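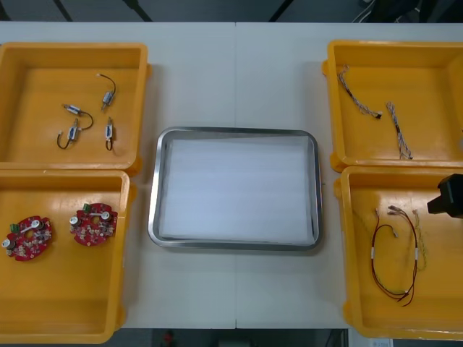 Yellow bins and a steel tray, white tabletop

By Karlijn Verstraete

Gasberg meadow covenants — your questions

What is a covenant?
A legal promise tied to the land. You still own it, still farm it. We hold the promise and check it's kept.

Does it end if I sell?
No. Passes to the next owner. Tell your solicitor early, please.

How much land is covered so far?
1,138 acres, mostly the Illum side. Hedegaard woods not included yet.

Can the public walk on my field?
Only where there's already a right of way. A covenant doesn't open anything new.

Smallest plot you'll take?
12 acres, unless it touches land we already hold. Then ask. 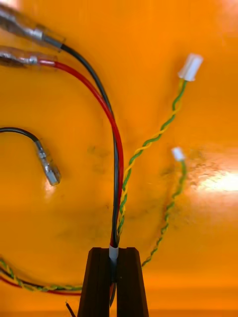 Clovden, March 2021

Can I still cut hay?
Yes, after the date in your own agreement. Not the same for every feild so do look it up.

What about sheds, fences?
Stock fencing fine. Sheds — write first. Nothing within 20 metres of the stream, whatever the size.

How long do you take to reply?
28 days for a written request. Slower in January, the ground visits pile up and the tracks are bad.

Who pays the legal costs?
We pay ours. You pay yours. There is a small hardship fund, form on request.

Can I change my mind?
Before signing, yes, any time. After signing it needs both sides to agree, and we usually dont.

Do you visit every year?
Yes, once. Kuo-hua Chien does the Illum visits and will ring beforehand. Dogs in, gates unlocked.

My boundary map looks wrong.
Mark it up in pen, post it back to the Clovden office. Keep a copy. Don't sign the covenant until you've had the new map from us.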